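# What to budget for besides the robot itself? (two-arm setup, small workshop)

**Lahcen Hegazy**

Hello all! We're a small repair and training workshop in Gindamside and after a lot of pleading I've been given money for a two-armed robot with proper fingered hands. We want it picking up and sorting ordinary bits from a table: jugs, dustpans, packets, that sort of thing. The robot is a Younis and the price is agreed, so I don't need advice on which one to get.

What I do need is help with everything else. I have to hand in one list by Tuesday and I won't get a second go until January. What did you end up paying for that wasn't on the quote? Table, lighting, flooring, spares? And is a curtain round the work area worth it, or is that just for looks? I have 996 pounds left for extras, and a corner of a room that gets the sun all morning.

**Dalibor Halás**

Oh, you're going to have a brilliant time. I set up something similar at Cosomley last year and I still go in early just to play with it.

With 996 I'd spend in this order:

- **Curtains and poles.** Yes, worth it! Morning sun moving across the table gave us more bother than anything else. Dark pleated cloth on a plain metal frame did the trick. Get the heavy sort, and measure the height of the room before you order (we had to send ours back).
- **Table covering.** Felt, in one dark colour with no pattern. Small things don't skid about on it and hard things don't clatter. It does show every speck of lint, so put a sticky roller on the list too.
- **Cable covers.** However many you think you need, get more. We bought 3 lengths and went back for another 6 within the month. People walk past while it's running and the leads at the base spread further than you'd believe.
- **Spare fingertips.** Ask Younis for the price now, while they still want your order. Ours came in packs and the wait was over 40 days.

Then keep a little back for the objects. This is the fun part and it costs next to nothing. Have a wander round a kitchen shop and a pound shop and buy things that are awkward in different ways: something shiny, something flat, something crinkly, something with a silly handle. We write numbers on a few plain cubes with a marker pen so we can say which one we mean. A steel milk jug is a great test because it reflects everything around it, and flat things lying on cloth are harder than they look.

One more thing, check how far the arms reach before you buy the table. Ours was too deep at first and the back third might as well not have been there. I'd happily have had a smaller one and spent the difference on a decent stool.

**Urix**

just get a second hand table and a bedsheet, you can always upgrade. we did that and it was fine. do get an emergency stop on a long lead though if yours doesn't come with one

**Dalibor Halás**

Good shout from Urix on the stop button, I'd forgotten that, and it should go at the very top! Not so sure about the bedsheet, ours rucked up every time a hand came down on it. Second-hand table is fine as long as it doesn't wobble. Lean on each corner before you hand over any money.

Lahcen, if you want my shopping list I can type it up, prices and all, though some of them will have gone up by now. And do post again once it's all in, I'd love to hear what you start it on. 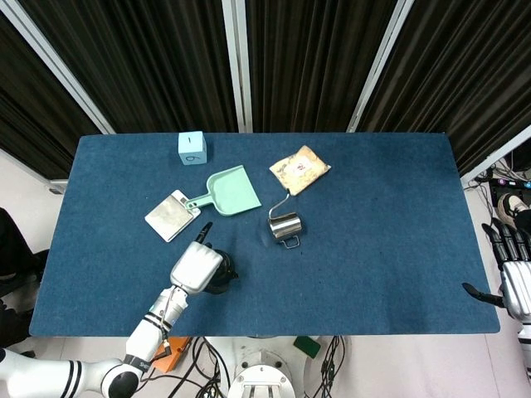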